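The Open Day at Vamen

The minibus was late, so Shufen Long walked the last bit from the station with her bag on the wrong shoulder and got to the Vamen building with wet shoes. A sign on the door said OPEN DAY, OCTOBER 2019, PLEASE SIGN IN. She signed in. The woman at the desk gave her a sticker and asked if she had come with the school.

"No," Shufen said. "I'm from Dranska. The laundry."

"Oh, the laundry," said the woman, and wrote something down.

Dranska washed and sorted for hospitals and nurseries. The nursery contract was the awkward one. Sheets could go through the big folder, but the nurseries also sent toys, bibs, hair things and odd socks, all in the same sacks, and it took people to pick them apart. Shufen had picked them apart herself for 11 years before she was made supervisor. Her manager had seen a leaflet and sent her to find out what the machines could do. He had given her a form with boxes on it.

Her sister-in-law, Xiuying Jin, worked at Vamen. That was the other reason she had been sent. They had not spoken properly since the funeral, and in the lift they talked about the weather and whether Shufen had eaten.

"You'll see the Troltetti first," Xiuying said. "It's the one on the leaflet. Then I'll show you ours."

The Troltetti stood in a glass box and moved tins from one belt to another. It could do 3,000 in an hour. The children from the school stood round it with their hands on the glass, and a young man called out the numbers. Shufen wrote 3,000 on the form and then crossed it out, as there were no tins at Dranska.

Xiuying's room was at the back of the second floor. There were curtains along one side with the sun coming through them, so bright that Shufen had to stand sideways to look. Two people were working at a table and did not look up when the door opened. 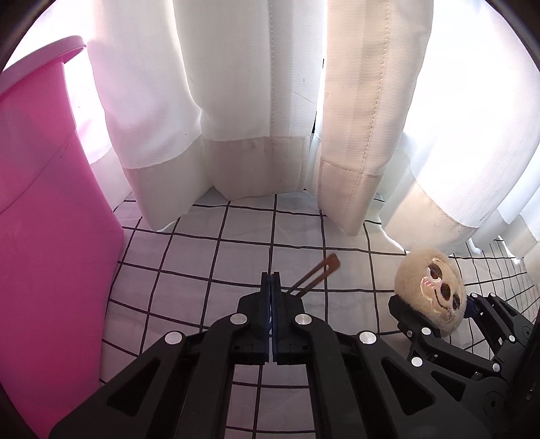 Shufen had been thinking about the sacks all morning. What she wanted to know was what happened when a thing came out of the sack that was not like the thing before it. At the laundry you learned this in your hands. A bib you pulled, a sock you shook, and a toy you felt all over for buttons before it went anywhere near the drum. She looked at the cream toy with the stitched smile, held from both sides by black fingers, and saw that it was being held the way a new starter would hold it, too carefully and from both sides. The other gripper was closed, and its tips were right beside a little brown clip on the squared cloth. She knew that sort of clip. They got into the filters.

"How does it know not to squash the toy?" she asked.

"It doesn't, yet," Xiuying said. "People do it by hand first. They hold the grippers and do the job, over and over, and that gets recorded. Then the machine learns from it."

"How many times?"

"We want 700 for this task. We've got 258."

"And what's the task?"

"Tidying up, more or less."

Shufen looked for the box on the form where that would go. There was a box for speed and a box for cost, and a long one at the bottom for remarks.

"Do you want a go?" Xiuying said.

One of the two at the table, a man named Liao, stood up and let her have his place. He showed her where to put her fingers. The grippers were lighter than she had expected and they opened further than she wanted them to. He put a toy down in front of her and told her to lift it when she was ready.

She dropped it. She picked it up again and dropped it again.

"Everyone does that," said Liao.

On the third try she came at it from the sides, low down, where the stuffing was thickest. It stayed. She carried it across and set it down, and then without being asked she pressed it with the gripper, once along each seam.

"What was that?" Xiuying said.

"Looking for buttons."

"It hasn't got any buttons."

"You have to look, though. If a button goes in the drum you lose the morning."

Liao asked her to do it again and said he would keep this one. She did it 2 more times. Her wrists hurt, in the same place they used to. Xiuying had got out a notebook and was asking what else she checked for, and Shufen told her about zips, and wax crayons, and the nursery that always sent a spoon.

They missed the talk in the main hall. At half past one Xiuying fetched sandwiches from downstairs and they ate them on the stairs by the fire door.

"My mum's coming to stay in December," Xiuying said. "You could come over."

"I'd have to see about shifts."

"Well, see about them."

On the train Shufen filled in the form. She left speed and cost empty. Under remarks she wrote that it was not ready for the nursery sacks, that they should be asked again next year, and that somebody ought to pay for her shoes.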